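Jallonbridge Robot Open Day Brings Neighbors In to Try the Grippers Themselves

JALLONBRIDGE – Families, students and a good many curious passersby came along on Saturday to the Kordale open day, where visitors of all ages were invited to pick up a pair of hand-held grippers and find out how much patience it takes to teach a robot to tidy up.

The grippers are worked by a person, one in each hand, and the movements are recorded so that robots can learn from them later. Kordale has gathered 3,875 such recordings since the project began, many of them made in people's own homes with whatever happened to be lying about.
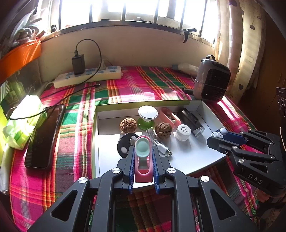 Two hand-held grippers at work over a tray of small household items, walnuts included.

"People come in expecting something out of the movies, and then they spend ten minutes trying to put a bottle cap where they want it, and they love it," said Nusrat Dewan, who leads the home recording work. "We had grandparents who simply would not give the grippers back!"

Short talks by Janaka Rathnayake and Sandamali Sultana filled the small hall twice over, and roughly 100 visitors stayed on for tea and a chance to ask questions.

Kordale warmly thanks everyone who came, and hopes to welcome them again in November. Schools wishing to arrange a visit before then are invited to write to Rizwan Cassim at the Jallonbridge office.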